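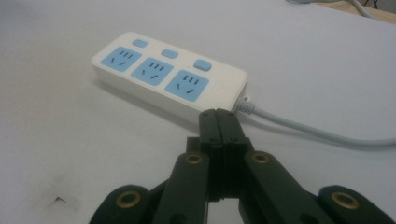
Power strip, white with three light blue outlet panels.

Lorkalness House – ground floor and first floor
Electrical and fire walk-round, with comments
Date of visit: 08/03/2019
Checked by: Simone Rezende
Accompanied by: Tarek Cherkaoui (Nevitz, building management)

Marking: OK, Not OK, or Not proven. The last one means I was told it was fine and shown nothing. Last January's sheet had every box ticked OK in the same pen, which I don't find reassuring.

1. Fire alarm panel
Clear of faults: OK
Weekly test log up to date: Not proven
Comment: The log is complete. It also shows a test on a day when the building was shut. Tarek will ask who signed it.

2. Escape routes
Front stairs clear: OK
Rear stairs clear: Not OK
Comment: Boxes of Selen brochures on the half landing. We were told they were only there for the morning. There was dust on the top box thick enough to write in.

3. Fire doors
Close fully from any angle: Not OK
Seals in place: OK
Comment: Kitchen door sticks an inch short of the frame. The contractor, Ghoneim, invoiced 300 pounds for adjusting it. I would like to know in which direction.

4. Extinguishers
Present and on brackets: OK
Service labels in date: OK
Comment: First floor CO2 unit is behind the coat stand. It counts as present. I would not like to look for it in smoke.

5. Emergency lighting
Function test: OK
Full duration test: Not proven
Comment: Certificate "in the post". It was in the post last time too.

6. Extension leads and power strips
No damage to casing: Not proven
Matched to the plugs being used: Not proven
Tested and labelled: Not proven
Comment: The register says all portable items were tested. It does not list them, so it could mean anything. A casing that looks clean from above says very little about the underside, the cord grip or what is going on inside. Outlets with angled slots need a second look in a British building, as our own plugs have rectangular pins and will not go into them. Somebody then buys a travel adaptor, and I have yet to see one of those in an asset register. Please produce a list, with ratings, before the next visit.

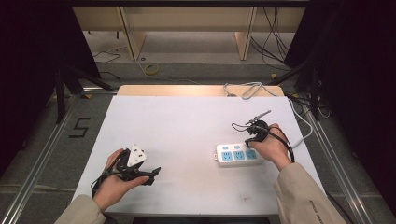

White plug and power strip at the table.

7. Plugs and fuses
Correct fuse fitted: Not OK
Plugs undamaged: OK where seen
Comment: Opened a sample in the print room. A desk lamp had a 13 amp fuse in it. The answer given was that "it stopped it blowing", which is true and is also the problem. Plugs should be pulled by the body and never by the flex. Everyone says they know this.

8. Heaters
No personal fan heaters: Not OK
Comment: The policy bans them. One was under a desk in accounts, behind a bin, rated at 2,000 watts. A smaller one upstairs, marked 1,000, was described to me as a foot warmer. Both to go home with their owners. If the offices are too cold, then fix the heating – a ban on its own just moves the heaters further behind the bins.

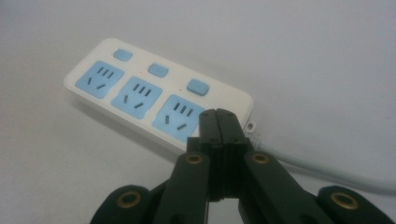
9. Overloading is where I have least faith in the paperwork. The risk assessment says "staff are aware", and that is the whole of the control measure. I asked in the post room what the total load on their lead was and got a shrug, then a guess. People judge a lead by whether there is a free hole in it. A white strip with three blue socket panels in a row looks like room for three of anything, and a phone charger and a kettle take up one place each. Put the maximum load on a label on the top face, in large print, and keep kettles, toasters and heaters on wall sockets. One strip plugged into another: Not OK, seen in the post room, separated while I watched. I expect it will be back.

10. Kitchen
Microwave vents clear: OK
Toaster crumb tray emptied: Not OK
Tea towels away from hob: OK
Comment: Crumb tray speaks for itself. The notice above the toaster asks people to stay with it. The toaster was on and the kitchen was empty.

11. Distribution board
Cupboard locked: OK
Circuits labelled: Not OK
RCD test button works: OK
Comment: Two circuits are labelled "misc". One is labelled "Dave?". Ghoneim to trace and relabel.

Actions
Item 2: move boxes the same day. Nevitz.
Item 3: Ghoneim to return, no further charge.
Items 5 and 6: paperwork within 15 working days. If it hasn't arrived by then I shall mark both Not OK.
Item 8: heating engineer to visit accounts.
Item 9: labels on all leads, kettles off them.
Item 11: relabel the board.

Tarek has asked for the overall result to be recorded as "satisfactory with minor points". I have left the line blank until I see the rear stairs clear.

Signed: S. Rezende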